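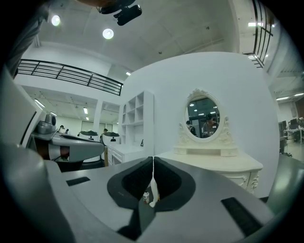 Grant reporting / Demonstrations and visits

Natach household handling project: report on the May open day
Submitted to the Plarbridge fund, July 10, 2026

The open day was the second of the two public events listed in the grant agreement. It was held at our Cudham site in May and drew 138 visitors against a planned 300. The shortfall is mostly down to the late change of venue. Two schools that had booked could not move their buses.

Visitors followed a fixed route from the entrance to the bedroom corner, where our operators work with hand-held two-finger grippers around a white dresser and an oval mirror. The tasks were small ones: pick up a slender item, hold it upright, set it down by the furniture. People asked more about this station than any other, and the talks there ran over. We have since cut the spoken part to 5 minutes.

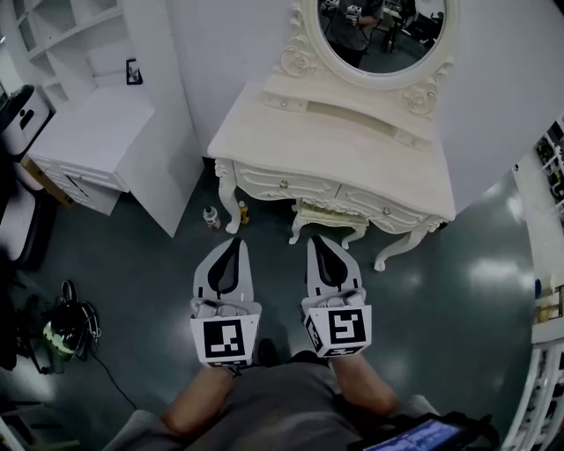

Hand-held gripper at the vanity table, Cudham open day.

The marker blocks at the base of the fingers needed explaining to nearly every group. They let the software work out where each finger is. A printed card now covers this and will be on display at the next event.

Naseri supplied the tablets for the feedback form – these worked well, although the form itself was too long and many people stopped at the second page. Replies from those who finished were favorable, with requests for more seating and for a turn with the gripper.

Spending on the day came to $333 under budget. We ask to carry this over to the fall demonstration, where it would pay for extra chairs and a second set of cards. The attendance sheets and the shortened form are attached.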